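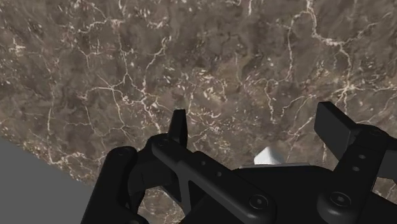 I went to the Unevley open day in August mostly to hear how they write their rules for gripper work, and I came home with a notebook full of them. The first stop was the simulation room, where every new task has to pass before anyone is allowed near a real arm. The rule I liked best is about the starting pose: fingers spread wide, nothing touched yet, and the view checked before the run counts. They're picky about backgrounds too. A brown marble top with white veins running all over it makes a small white block a lot harder to pick out than a plain gray one would, and their house standard says you have to test on at least 4 surfaces like that before you sign anything off. I had always tested on one (oops).

Each task gets 2,000 simulated runs, and the failures are kept with the passes. Our guide was very firm on that! At my old job at Plarden we threw the bad ones out on Friday-afternoon logic, and I kept quiet while she talked.

After coffee we walked over to the Furnero hall, where the real cells are. Yellow line on the floor, keys on a hook by the gate, and a one-page checklist with 19 items on it. I asked if people really read all 19. She said the page used to have 27, and people skipped the lot, so they cut it down and now the shift lead reads it out loud. You stay behind the line until the last item is done - visitors included, and I got told off for leaning over it.

The crew visiting from the Abu Hammour site had plenty to say about finger pads and how often to swap them. Unevley goes by hours of use, they go by wear, and it got pretty lively. I'd have stayed for more of it but the bus left at four.

Parking is free, by the way, and the sandwiches were great.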